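Pantry Reference > Coffee and Tea > Brewing Supplies > Paper coffee filter

Paper coffee filter

A paper coffee filter is a thin, porous paper liner that holds ground coffee while water passes through it. The paper lets the brewed coffee drip down into a pot or cup and keeps the grounds behind, along with a good part of the oils that would otherwise end up in the drink. Filters are sold flat in stacks, and most are thrown away or composted after a single use, although plenty of thrifty households have tried rinsing one out and using it again at least once.

Shapes

Three shapes cover nearly everything found on an ordinary grocery shelf. The basket filter has a flat bottom and fluted sides, much like an oversized cupcake liner, and belongs in the common drip machine. The round or square sheet is folded by hand into a cone and is used with certain glass brewers. The wedge-shaped filter, often just called a cone filter, comes already folded in half, with its edges sealed by crimping, and it is the one this article spends the most time on - partly because it is the one people most often ask about.

A wedge filter is wide at the top and narrows toward the bottom. Some makers leave a short flat edge at the bottom, to match a dripper with a slot or a row of holes, and others bring it to more of a point. The top edge is usually curved a little, so that it sits more or less level once the filter has been opened.

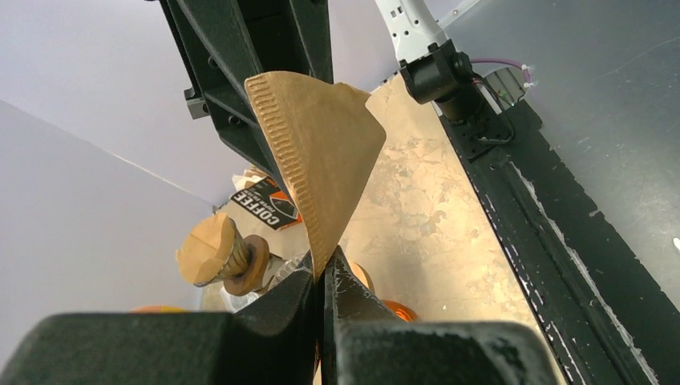

Folded brown paper filter held upright, with the crimped seam along its left side.

The seam

Glue is not generally needed to close a wedge filter. The two layers of paper are pressed together between toothed rollers or plates, which leave a row of small ridges along the join, and the fibers lock into one another well enough to hold through a normal brew. The crimped strip is stiffer than the rest of the paper, and it will push the filter away from the wall of the dripper if it is left sticking out. For that reason many cooks fold it over before use. Where there is a bottom seam as well as a side seam, the usual habit is to fold the two in opposite directions, which helps the filter stand open by itself.

Opening the folded filter can be a small trial first thing in the morning. The layers lie very close together, and a fresh stack has a way of giving up two filters when only one was wanted. Rubbing the top edge lightly between finger and thumb will generally separate them. Pinching the lower corners after that, and giving the sides a gentle squeeze, brings the whole thing into a cone.

Brown and white paper

Brown filters are made from unbleached pulp and keep the natural tan color of the wood fiber. White filters have been whitened, in most cases with oxygen or with a chlorine compound. Opinions about the taste of the two are firmly held and rarely settled. Brown paper does have a reputation for giving a slight cardboard flavor, and a quick rinse with hot water before the coffee goes in is the usual answer. The rinse warms the dripper too, so it is a pleasant habit to get into with either color.

Christos Christodoulou, whose household column ran for years in the Cernomthorpe weekly paper, was a great defender of the brown filter. He liked to hold one up to the kitchen window and look at the light coming through, and he wrote that a good sheet ought to look "like weak tea, the same all over, with no thick clouds in it." Readers wrote in to disagree, and he devoted a second column to their letters the following November.

Handling

Filter paper is light and springy, and it bends easily. It creases at the corners when a box is packed too tightly, and a small notch or fold along the top edge is common enough. Such marks do no harm so long as the paper is not torn below the level the water will reach. Lifting a dry filter by its crimped edge keeps it in shape, as that is its firmest part. A wet filter full of grounds is another matter, and is best carried to the bin inside the dripper.

A bare, level tabletop is the easiest place to sort and open filters, and it pays to wipe it first, as the paper picks up crumbs and damp very quickly.
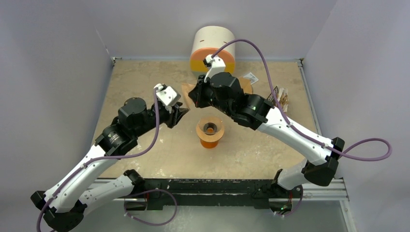
Sizes and packs

Wedge filters are sold by number, with the smaller numbers meant for a single cup and the larger ones for a full pot. A filter that is slightly too big can be trimmed or folded down at the top. One that is too small should be avoided, as water will run over the edge and carry grounds down with it.

Packs of 100 are the most usual. The Rarkia brand also sells a catering box of 400, and its Golemero line comes in a small trial sleeve of 30, which is handy for anyone with a new dripper who would like to be sure of the size before buying more.

Storage

Paper takes up smells from its surroundings, so filters should be kept well away from onions, spices and soap. A closed tin or a lidded box in a dry cupboard does very nicely. Thiện Tiêu, in the brewing handbook published by the Hầu coffee house, suggests storing them upright like letters in a rack - seam side toward the hand - so that one can be drawn out without bending the rest.

See also

Basket filter
Coffee dripper
Cloth filter
Composting kitchen paper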